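The Tote Bag Is a Container, So Pack It Like One

I own too many canvas tote bags and I suspect you do too. Mine came from a bank, two bookstores, a trade show in Wudard and a museum gift shop. When I emptied the hall closet in May there were 36 of them, most folded inside other ones. I kept 14. The rest went to the thrift store on Koutsoukos Street, where the woman at the counter looked at the pile and pointed to a bin already full of the same thing.

A lot has been written about whether we should have all these bags in the first place, and I have nothing to add to it. My complaint is smaller. We have the bags, we carry them every day, and most of us pack them badly. We treat a tote as a sack. We hold it open with one hand, drop things in with the other, and then act surprised when the coffee canister ends up on its side with a yogurt cup under it.

Paper grocery bags taught people better habits. A paper bag stood up on the counter by itself. You could see into it, and it had corners, so you put the square things in the corners. The teenager at the end of the checkout lane had been shown how to do it: heavy on the bottom, cans along the sides, bread last. I bagged groceries in Gunetby for two summers and was shown exactly once, by a manager who unpacked my first bag in front of the customer and did it over.

A canvas tote won't stand up until something is in it. It leans, it folds at the base, and the handles fall into the opening. So people pick it up by one handle and load it in the air, and everything slides to the lowest corner. Round things are the worst for this. Canisters, jars, lidded cups, anything shaped like a cylinder will roll if it is given a slope, and a tote held by one handle is all slope.
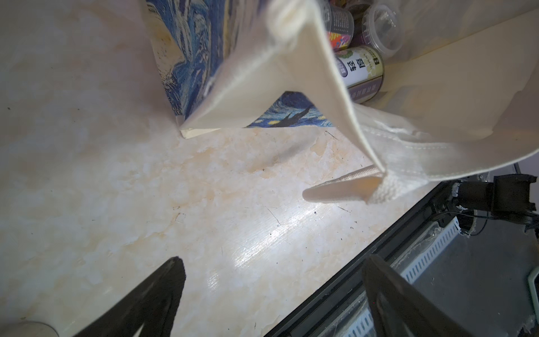 My own rule is that cylinders go in first and go in together. Three of them side by side will hold each other up, and they will hold the bag up too. Put one tall container in alone and it tips the moment you set the bag down in the car. Put it next to two others and it mostly stays where it is. After that you can fill in around the group with soft things like a sweater, a bag of rolls, or the mail.

The second rule is to set the bag down to load it. This sounds too obvious to write, but watch people at a self-checkout some time. Hardly anyone does it. They hang the bag off a wrist or hook it on the corner of the machine. Put it on the counter, flatten the base with your palm, pull both handles to the outside, and then load. It takes a few seconds. Unloading works the same way in reverse. Don't tip the bag to see what's in it. Reach in and lift things out from the top.

The third rule is about lids. Anything with a lid that only presses on should be upright and near the top, where you can see it. I learned this with a quart of soup from Nelen, the lunch place near my office. It went under a library book for the ride home. The library charged me for the book, and they were right to.

Now to the bags themselves. If you are down to choosing which ones to keep, I would ignore the picture on the side. I understand why people don't. A good print is the reason most of us say yes to a tote in the first place, and there are paintings I have only ever carried on a shoulder. But the print tells you nothing about how the bag carries. Turn it over and look at the bottom. Many cheap totes are two flat pieces sewn together like a pillowcase, and nothing will ever stand up in one. The ones to keep have a real base, a few inches of fabric between front and back, with seams at the corners. Then look at where the straps join the body. That is where a bag gives out first, and it gives out on the stairs.

I kept one pillowcase type for library books, which are flat and don't care. The other 13 all have a base.

I should admit that I weigh things. Over the summer I put a kitchen scale by the back door and weighed whatever bag I came in with. An empty tote of the kind I like came in at 183 grams. One with a zipper and a lining was 264, and I noticed no benefit from the extra cloth. The zipper got in the way every time I loaded it, and the lining hid my keys. If you want a bag that closes, a backpack is a better answer. An open top is the best thing about a tote. You can see what you have, which you can't say of most luggage.

People tell me that baskets solve all this. A basket has a rigid floor, it stands by itself and it doesn't fold over. I had a basket for a few years. It was fine for the farmers market and a nuisance everywhere else, mainly when empty. An empty basket takes up as much room as a full one, so you hang it somewhere and then you walk out of the house without it. An empty tote goes in a coat pocket. That is worth some trouble in the packing.

Dividers are another answer, and a worse one. You can buy felt inserts with pockets that are supposed to turn any tote into an organizer. I used one for a month. Everything had a slot, and nothing I bought was the size of the slot. The insert now holds extension cords in the garage, where it does a good job.

What I would like is for packing a bag to be treated as an ordinary skill again, in the same class as folding a fitted sheet or loading a dishwasher. Families argue about dishwashers. They have positions on which way the forks go. The same families will drop a glass jar into a sagging cloth bag from a foot up and walk away — and the jar cost more than the forks. Ten minutes with a child, a tote and a few containers out of the cupboard would cover everything I know on the subject. Let them load it badly once. Have them carry it across the room and look inside. Then have them do it over on the table.

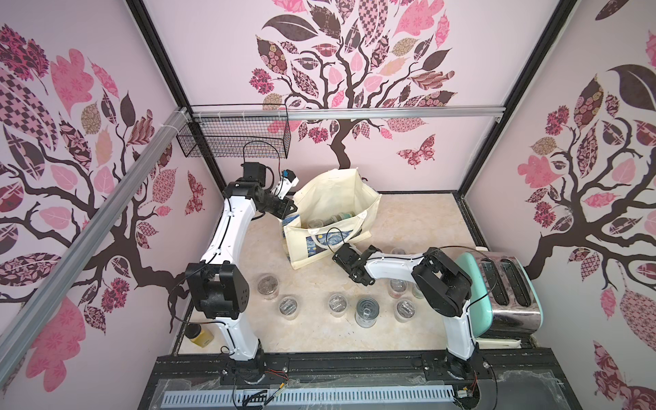 Kauko Seppälä read a draft of this and disagreed with most of it. His view is that a tote is for the walk home, the walk home is short, and a canister lying on its side is still a canister. He has carried his shopping in the same bag for years with no system at all and says he has lost one carton of eggs. He also thinks that setting the bag down to load it holds up the line, and that the people behind me have probably been wishing I would hurry.

He may be right about the line. I have started moving to the end of the counter, past the scanner, and doing my loading there. As for the eggs, one carton is a good record, but he lives two blocks from the store and buys mostly bread. I take a bus, then a hill. By the top of the hill I know exactly how well the bag was packed, because whatever is loose has worked its way around to my hip.

We did agree on the handles. Both of us pull them to the outside before putting anything in, and neither of us remembers learning it.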